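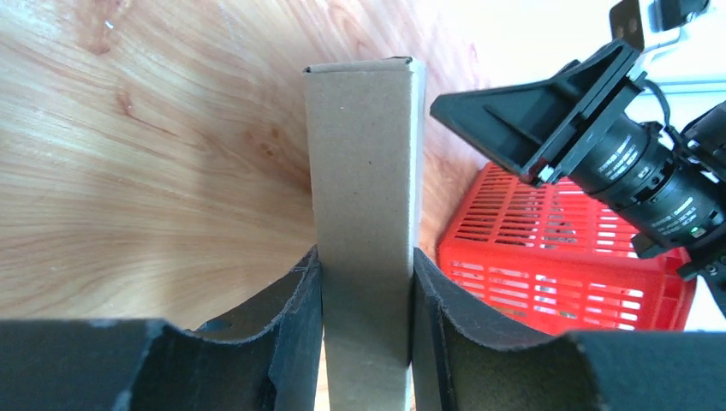 Cardboard box, closed at the top, with a wooden tabletop behind it.

Print | E-mail

Treneck Film Archive
Wednesday, October 15, 2025

1/ The Treneck Film Archive is pleased to announce the return of "Wurinance" to the big screen. The restored film will be shown at the Senley Theater next April, in two evening screenings.

2/ "Wurinance" is a slow, quiet suspense film set in a salt-mining town where the night shift stops coming home. Viewers who know it from television will have seen a shortened version with a different ending.

3/ The restored version runs 148 minutes. It includes the full inquest sequence, which was removed before the first general release and has been missing from every home edition.

4/ Restoration was carried out by Renaud, working from two surviving prints. Neither was complete. One lacked the opening reel and the other had serious damage to the sound in the final third.

5/ Both prints are 16 mm. Viewers should expect visible grain, especially in the mine interiors. The archive asked that it be left in place. Scratches and splice marks were repaired only where they hid an actor's face or made a line of dialogue hard to follow.

6/ Color was matched to notes kept with the older of the prints. The night scenes are much darker than in the television version, and the lamp-lit walk to the pithead is close to black for long stretches. This is correct and is not a projection fault.

7/ On the matter of the ending: the archive has received a number of letters asking whether the "letter" ending or the "staircase" ending will be used. The restored film ends on the staircase. The letter scene was shot later for television and does not appear in either print.

8/ The letter scene will be shown separately after each screening, following a short break. Members of the audience who prefer not to see it may leave during the break.

9/ "Wurinance" contains little on-screen violence, but several scenes show people trapped underground, and one concerns the death of a child. It is not recommended for younger viewers.

10/ Tickets will be sold through the Senley Theater box office, in person and by telephone. Archive members may reserve seats before general sale opens. Details will be sent to members by mail.

11/ Seating at the Senley is not numbered. Doors open 30 minutes before the film begins, and late arrivals will be seated in the balcony only.

12/ Captions will be shown on screen at the second screening. Patrons who need a wheelchair space at either screening are asked to tell the box office when they book.

13/ A printed program with an essay on the film's editing history will be on sale in the lobby. The essay discusses both endings in detail, and first-time viewers may wish to read it afterward.

14/ Questions about the restoration may be sent to the archive by e-mail or as a reply to this thread. Questions about tickets should go directly to the theater.

Print | E-mail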